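Workshop notebook, February
Stationery bench, entry by Hagos Yimer

Carried on with the exercise book trial for the Cakley school order. Selamawit Jemal dropped off the second lot of paper from Brondidero before lunch, so we now have both stocks in the building and can compare them properly. The first lot is the 70 gsm, the second is sold as the same weight but feels stiffer. I've asked her to get the sheet spec from them in writing.

Cut 14 sample books from each stock, all in the smaller format, stapled twice on the fold. The trimmer was leaving a feathered edge on the last few pages again. Changed the blade and re-cut the worst ones. The old blade is in the tin marked for sharpening, please don't put it back on the machine.

Ink test: blue ballpoint, HB pencil, the washable felt pens from the Habte range, and one cheap fountain pen. Ballpoint and pencil fine on both. The felt pens show through on the 70 gsm if you go over the same spot twice, which a six-year-old will do. The stiffer stock held up better, but the fountain pen feathered on it along the ruled lines. I think that is the ruling ink and nothing to do with the paper. Will try it on an unruled sheet.

Eraser test: ten strokes each way over a pencilled line, same pressure as near as I can manage by hand. The first stock greyed and one sheet creased. The second came up clean.

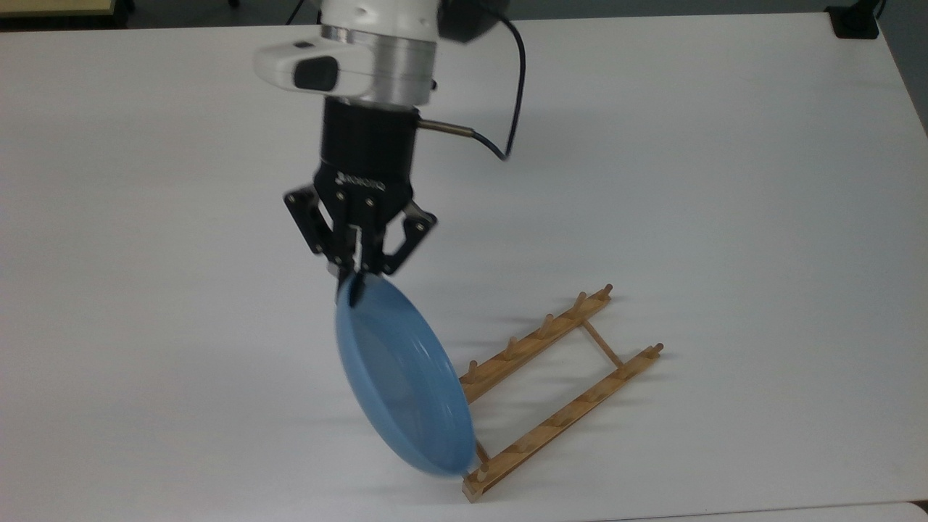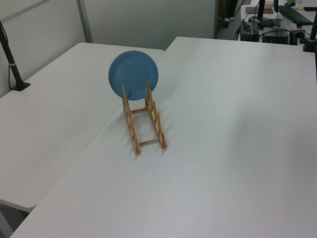
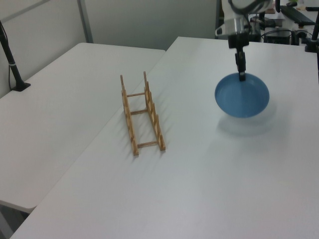 Moved on to the drying and display problem for the classroom slates. Cakley want a class set of small writing boards that can be wiped down and stood up at the end of a lesson, and the Trekport wire holder we quoted for scratches the coating on the way in. Selamawit wants a toothed holder in pale wood, on the same lines as the dish rack with the blue plate standing in its back slots: two notched rails, a couple of short crossbars, and taller pegs at the back for the board to lean on. I've drawn it up with wider slots, as the boards have a thick rim. The rails will need rounding over so there is nothing sharp at a child's eye level. Leave it unvarnished for the first one and see how it takes a damp board.

Offcuts of beech on the second shelf are long enough for the rails. Will cut them after the glue-up on the ruler trays is out of the clamps.

Ruler trays: three glued, one has a gap at the corner and will have to be redone. Colour on the end labels is darker than the proof. Selamawit doesn't mind it, I do. Left it for now.

Stock count for the order, done at 4 pm: 1,254 exercise books finished and boxed, 79 set aside for crooked staples. The crooked ones can be opened and re-stapled, except where the cover has torn.

To do:
Fountain pen on unruled sheet
Paper spec from Brondidero
Reprint one tray label, lighter grey
Cut rails, dry fit only
Order staples, the short ones, we're on the last box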